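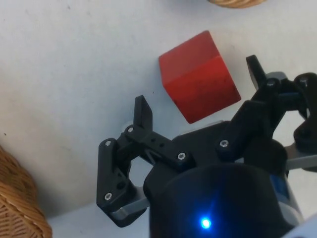

I have been teaching a robot arm to pick up a red block for most of the long weekend and I would like to report that I'm having the best time.

Some background for those who came over from the bike posts. The arm lives on the bench in my spare room, bolted to a white tabletop, and it learns by being shown. I don't write out the motion. I hold a second, smaller arm (the leader) and move it about, and the big one (the follower) copies me joint for joint while the computer writes down every angle and every picture from the wrist camera. Do that enough times and you can train a model on the recordings, and then with any luck it has a go on its own. The software I record with is called Szekeres, it's put out by two students and a very patient forum, and it has crashed on me exactly once, when I tripped over the power board.

So the task. Red wooden cube on the table, wicker basket off to the side, put the one in the other. My niece could do it at ten months and she'd throw in a giggle for free. I reckoned I'd have it done by lunch on Saturday.

The first 22 recordings went in the bin. Every one of them! I was looking at the arm with my own eyes, from my own chair, leaning over to peek around the side of the gripper whenever I couldn't tell if the fingers were clear. The arm can't lean over. All it gets is the view from the wrist, plus its own joint angles, so I was making decisions from information it would never have. Kumudini Sarkar spotted this straight away when I sent her a clip. She ran the training days at Haltstead before she moved to the coast, and her advice was to turn my chair to face the wall and drive from the wrist picture on the monitor and nothing else.

It's horrible for the first hour. You lose all sense of how far off the table you are. I drove the fingertips into the tabletop a few times and said some words. But then something clicks over in your head and you start reading the picture the way you read the mirrors when you're backing a trailer. The gap of white between the block and the gripper body is your distance. The two black fingertips are your goalposts. If the block is sitting up between them and the gap is shrinking evenly, you're on track, and if it's sliding off to one side you've got time to fix it. I love that feeling. I'd been driving this arm since January and had never properly looked through its camera.

The other thing I had to unlearn was being neat. I was setting the cube down square to the table every time, like a little soldier, and coming at it from the same spot. A model trained on that will pick up a square cube from that spot beautifully and fall to bits over anything else. Now I give the block a flick between takes and leave it however it lands. If it's sitting skew-whiff I have to roll the wrist to match so the fingers close on two flat sides and don't pinch it by the corners. Corner grabs are the worst, the block squirts out sideways like a wet bar of soap. I left a handful of those in on purpose where I fumbled and then recovered, going back for a second try. I want it to know what a second try looks like.

Speed is the bit I still argue with myself about. When I go slow, the recordings are clean but full of dithering, and the arm learns to dither too (my first model hovered over the block for so long that I made toast). When I go quick, I overshoot. What's working at the moment is a brisk reach, a definite slow-down just before the fingers are either side of the block, a full stop, close, wait a beat, lift. I count it under my breath like a dance step. Duarte Azevedo, who got me into all this and lent me the leader arm, teaches it the same way but hums, and he swears you can hear waltz time in his data.

A few bits and pieces I've changed along the way, for anyone doing the same at home:

The gripper trigger on the leader had a dead patch in the middle of its travel, so half-closed and nearly closed felt identical. I put in a stiffer spring from the Ernorico parts drawer and it's a different machine.

I keep the curtains shut and the lamp on. My Saturday morning recordings and my Saturday arvo recordings looked like two different rooms, and I'd sooner add the daylight ones back in later, once the plain version works.

Check the screws. All of them, every session. The finger linkages work themselves loose a hair at a time and you compensate with your hand without noticing, and then all your old recordings are for a slightly different gripper. I go around with the hex key while the computer starts up and the kettle's on.

Stop when you're tired. I can pick my late-night recordings just from the shape of the graphs, they're all wobbles.

As of last night I have 500 recordings I'm happy with. I had planned to stop at that number and train, and I did kick off a run before bed, but I've also got greedy and now I want 1000. The model from the overnight run got the block into the basket on its first attempt this morning while I stood there in my dressing gown with both fists in the air. Second attempt it closed on thin air to the left of the block and then carried the nothing very carefully over to the basket and let go. Third attempt, good again. It does better with the block near the middle of the table and gets lost when it's out towards the edges, so that's where the next batch of takes is going.

After that, Duarte wants to bring his own arm over and see whether it can learn from my recordings with no new ones of its own. He tried it the other way around at the Eltau meet-up and it went for the tablecloth. I've said yes, obviously, and I've told him to bring his own blocks.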